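Sorting a table of snacks into a share box

When the shopping comes home and everyone tips their packets onto the table, it's easy to lose track of what you have. The method below is for small wrapped sweets, biscuits and soft cakes. You need a clear table and one shallow open box.

1. Spread everything out flat so no packet is hiding under another. Turn the labels up where you can.

2. Pull out the soft bread and cakes first. They squash easily and shouldn't go under anything. 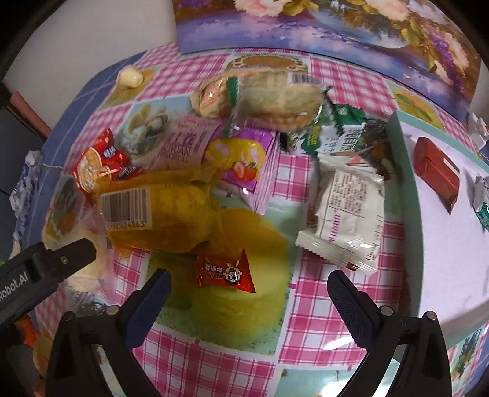

3. Check the best-before dates. Anything due within 4 days goes at the front of the pantry – don't box it.

4. Put cartons in first, against one side, as they hold their shape and give the rest something to lean on.

5. Stand the long packets up along the opposite side. Fill the middle with the smaller ones, overlapping them a little so the colours show.

6. Leave the last few packets on the table until you can see what room is left.
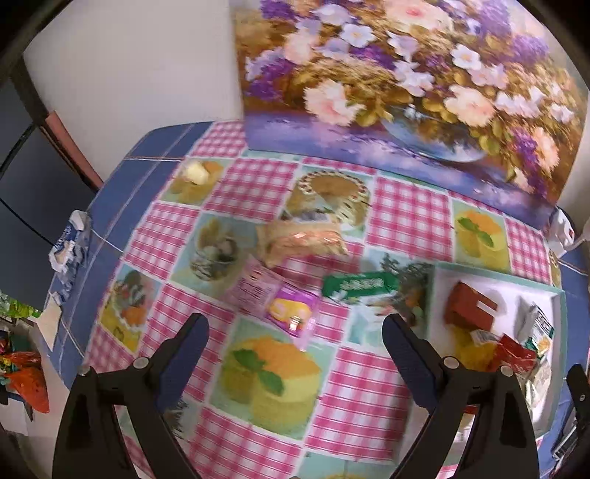

Page last changed: May, by Dalal Nasrallah

Don't press down to make things fit. Crackers break and the seals can pop. If the box is full, start a second one or put the leftovers in a jar.

Keep the box out of the sun. Chocolate goes on top in winter and in the fridge for the rest of the year.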